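Ritano runs two grippers side by side in simulation before buying

Workshop firm Ritano has spent December comparing a pair of grippers on simulated tabletops, with an alarm clock and a brass-coloured cylinder among the objects to be picked up.
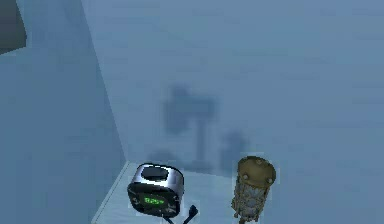
Shayne McPhee would have liked the trials to start on real hardware, arguing that a simulator is kind to suction cups and hard on fingers, and that any ranking it gives should be checked on a bench before money is spent.

Ritano says it will do that, but wanted a first sorting of the candidates. The two on test are the Jultel, a two-finger parallel gripper, and the Maihi, which has a single suction cup on a short sprung stem. Both were fitted in turn to the same model arm and run with the same controller, Drosuslow, so that only the gripper changed between runs.

In all, 1874 grasps were attempted over 108 table layouts. Each layout was used for both grippers, with the objects in the same positions, and an attempt was stopped if the object had not been lifted clear after 23 seconds.

The Jultel did better on upright and ribbed shapes, where the cup had trouble making a seal. The Maihi was quicker on smooth, flat-topped items and needed less room around them. Shiny surfaces caused trouble for both, which the firm puts down to the depth camera model and not to the grippers. Trailing cables were left in on purpose and are being scored separately.

Three settings in Drosuslow were changed part of the way through, among them the closing force for the fingers. Runs made before the change have been repeated and the older results set aside.

The bench trials will use the same object list, apart from a few items that are still being bought. Ritano has cleared a space for the arm next to its packing line and expects to fit the Jultel first. The results will be posted on the firm's website, along with the layouts, so that other workshops can run them on their own arms.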